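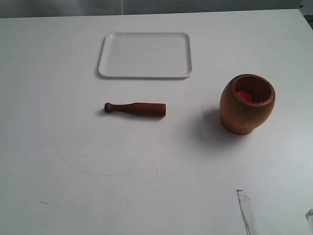

Wooden mortar and pestle beside a white tray.

Grollham is hiring a systems analysis tutor (part time, remote)

We run an online course in systems analysis and design, and we want one more tutor for the term that opens in February. Read on before you apply, as the job is plainer than most ads for this kind of work.

The course has 19 recorded units and 300 enrolled learners. Enrolled is a generous word. Plenty of them stop after the unit on requirements gathering, and we doubt that another discussion forum will fix it. We would like someone who can look at the drop-off and tell us what is wrong with the material.

What you would do
Mark case study reports, mainly feasibility studies and entity-relationship models.
Hold one live session a week for your group.
Rewrite the unit on decision tables, which Tamsin Katene has called unreadable. She wrote it.

What we ask for
At least 5 years of work on real systems, including one that went badly and that you can talk about.
Clear written English.
Some doubt about diagrams. A tidy model of a bad process is still a bad process – we see too many of those.

Certificates are fine but won't move you up the pile. Neither will the words "passionate" or "agile mindset." We have no view on which modeling tool you use, and we don't believe the vendors either.

Pay is by the hour, marking included. There is no bonus scheme and no promise that the post will grow into a full-time one.

To apply, send a resume and one page on a specification you no longer agree with to Olanrewaju Uzor at the Faltby office. Applicants on the shortlist will talk to him and Amparo Bravo by video and mark a sample report. The sample is paid.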